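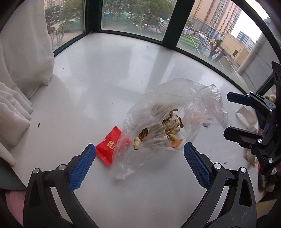
My mother used to say that you could tell how good the conversation had been by the size of the pile of shells afterward. By that measure we did very well on Saturday.

I should back up a little. We have a deep white windowsill in the front room, and it has slowly become the place where everybody ends up when they visit. There is a perfectly nice table six steps away, with chairs, and still people drift over to the window with a handful of peanuts and stay there until it gets dark. I used to herd them back. Then one July we had no air conditioning for most of a week and the window was the only bearable spot in the house, and after that I gave up (happily!) and started putting the snacks there myself.

Peanuts in the shell are the thing to serve, if you ask me. They slow people down. You can empty a bowl of chips without noticing you've done it, but a peanut has to be cracked and looked at, and while you're busy with that somebody starts telling a story. Teófilo Cáceres, who lives upstairs and has been coming over since before we had curtains, can make one peanut last through an entire account of his brother's wedding. I buy them from the little grocery on Bridell Street, roasted and not too salty, and I always get more than I need.

Then there is the candy. A friend came back from a wedding of her own with a bag of those sweets in shiny red wrappers with the gold double happiness on them, and they've been turning up around the house ever since. I love them mostly for the wrappers, I admit. I can't bring myself to throw one away on the same day, so they sit among the shells looking festive until I come to my senses.

The cleaning up is where I have opinions. For years I swept shells off the sill into my hand, which meant that half of them went on the floor and the papery brown skins went everywhere else, mostly into the window track, where they stay until spring. These days I keep a thin clear produce bag nearby and the scraps go in that, or on it, or under it, depending on who is sitting closest. It's still a mess! But it is a mess in one place, more or less, and the big stuff can be gathered up before I wipe down with a damp cloth. A dry cloth only chases the skins around. The peel goes out with the shells, and the bag gets a shake in case there's a whole peanut hiding in it, which Teófilo considers his by right.

I had meant to write about the new curtains this week, and I will, once I've hemmed the second one. It's pinned up over the back of a chair at the moment and a good deal longer than its sister.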